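**Wrist camera depth goes patchy at close range – planner sees phantom obstacles**

**Laiba Naqvi**
I'm running the Brokov planner with a wrist camera, and once the gripper gets low over a plain tabletop, it keeps finding obstacles between the open fingers. It rejected 174 of 700 approaches last night. Is this a calibration thing?

**Ningsih Sitompul**
Probably not calibration. Stereo matching has nothing to grab on a smooth surface, so you get junk depth. I fit a plane from higher up and reuse it for the last stretch – my rejects dropped to 19. Mask the fingers too, and watch for soft shadows!

**drurstead_dan**
Have you tried updating the driver? Fixed mine.

**Laiba Naqvi**
Driver's current. Trying the plane fit now, view attached.

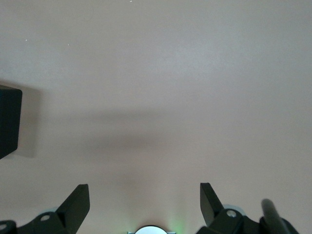 Wrist view, fingers open, black block at far left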